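17 November, evening

Up at seven and the kitchen was cold again. I put the heating on for an hour, which I said I would not do before December, and made porridge. The post came early. There was a gas bill for 54 pounds, a catalogue, and a card from the dentist to say I am overdue.

I have been meaning to sort the plates out since October, when I brought the last of the boxes down from the loft. They have been in the bottom cupboard since then, still in newspaper, and I have been using the same two bowls for everything. So after breakfast I cleared the kettle and the bread bin off the side and got on with it.

The plates are the coloured ones I got from Oberholzer when they were clearing the shop. I had forgotten how much I like the greens. There is a pale one and a darker one that I think were meant to go together, and the gray goes with either. I washed them all in the sink with the window open, then changed the water and did the bowls as well. Newspaper ink comes off more easily than I expected, though it left the water a nasty colour.

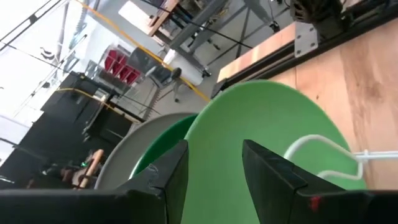
The old rack went in the bin last week, rusted through at the feet, and I had looked at a wooden one in the Drallero catalogue but it was 56 pounds and I could not see myself keeping it clean. The white wire one does the job. It is light enough to pick up with one hand and it has somewhere for each plate to stand on its edge. I had the plates in the wrong way round to begin with, with the pale one at the back, and then changed my mind and had it all out again. I like the dark ones behind. It makes no difference to anything but I look at them while the kettle boils, so I may as well have them how I want them.

Balthasar Wyss telephoned at eleven about the shelf. He has measured the alcove and it is 169 centimetres from the floor to the pipe, so there is room for two shelves if I do not mind the top one being high. I said I did mind. We settled on one, with hooks underneath for the mugs. He will bring the wood on a day when his brother can lend him the van — he would not say which day.

Lunch was soup and the end of the loaf. I went through the lids afterwards. I had a carrier bag full of lids and very few boxes to go with them, and I sat on the floor and tried each one. Most have gone out for recycling. The one with the green lid I kept. It shuts properly and it does not take up much room, and the colour suits the plates.

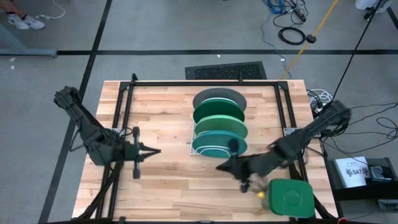 Four plates in the rack, dark gray at the back and teal at the front. Green-lidded box at the corner of the table.

The table wants oiling. The strips have gone dry in places and there is a mark I cannot shift with soap. I have half a tin of Gromwood under the sink but the top has stuck, and I did not feel like fighting with it. I will try standing it in warm water tomorrow.

Walked down to the library at three and took back the Clirby book, which I did not finish. I got to page 194 and found I did not care who had bought the farm. Borrowed one on bees instead. It rained on the way home and I stood under the chemist's awning until it eased off.

Beans on toast for supper, on the teal plate. Washed it straight after and put it back at the front. Must ring the dentist, and buy bread and washing-up liquid.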